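Ticket 619 - Second gripper and tray inserts for the parts cart
Raised by: Murali Mathew, Presgate workshop
Assigned to: Satish Nadar, equipment purchasing
Status: Open, waiting on quote

Murali Mathew, 2020-03-23
Hello Satish, and sorry in advance for the length of this one. We'd like to get our spending for the picking cell settled before the September budget round, and I'm stuck on what to ask for. The clear grid tray is lovely for small parts, but the wiring bundles don't sit in the cells at all, they just lie across the top with their multi-pin connectors among the wires. Karthikeyan thinks we need better fingers. I think we need a better tray! Could you tell me what each would cost us?

Satish Nadar
Hi Murali, no need to apologise, I'd much sooner have too much than too little. Seltden have quoted 1,149 for a replacement finger set, delivery included. Deeper tray inserts from Skustommont come to 2,000 for the full cart, or 1,000 if you only do half of it. All before tax. Before I raise anything, have you tried the harnesses in something with bigger compartments? Even a divided cardboard box would tell us a fair bit.

Karthikeyan Kurup
Jumping in here as I'm the one who keeps asking for fingers. We've put a divided box next to the tray and I'll run the same wiring from both this week. If the arm copes with the box then I'll happily drop my request - well, fairly happily. One thing to watch is the padded rails, as taller inserts mustn't stop us reaching in from the side.

Satish Nadar
Good point, I'll ask Skustommont for the insert height. Could one of you add a picture of the cart as it stands, so they can see what has to fit?

Murali Mathew
Attached below. Please hold the finger quote open if Seltden will let you, and I'll come back once Karthikeyan has his results.
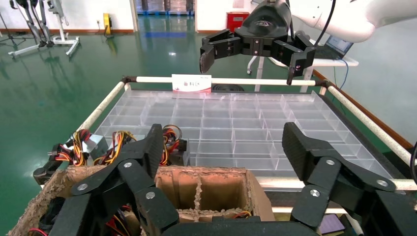 Attachment 1: parts cart with grid tray, divided box and wiring bundles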